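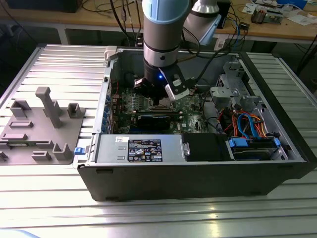
Fig. 4: Tower on its side, side panel off.

Section 4. Opening the tower and working through the bay

The old Niltari sheet says any tower can be stripped in 2 minutes. I doubt it. Allow 40 for your first one.

1. Shut down, pull the power cord and lay the tower on its side on a firm table.
2. Take off the side panel. If it sticks, look for a latch you missed before you reach for a screwdriver.
3. Find the power supply and copy down what its label says. Do not trust the order form - we checked 600 of them against the machines and only 497 matched.

CAUTION: Never open the power supply itself, whatever a video told you.
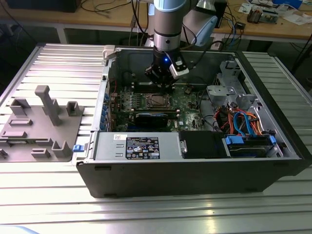
Etornam Zakaria
Bench Manual Editor, Sulemana

4. Look over the cables by the drive cage before unplugging any. Orange, red and blue sound like a code, but color alone won't tell you where a cable goes. Tag both ends.
5. The drive sits between blue rails. Unplug it first, then ease it out. Do not yank.
6. Leave the CPU socket alone unless the job sheet names it. "While I'm in there" is how pins get bent.

NOTE: Divov sells a spray said to make contacts "like new." I have yet to see a difference. Skip it.

7. Check the expansion slot clips along the wall of the case. Each should close flat without force.

Drive testing is in Section 5.

Revised 16 Apr 2024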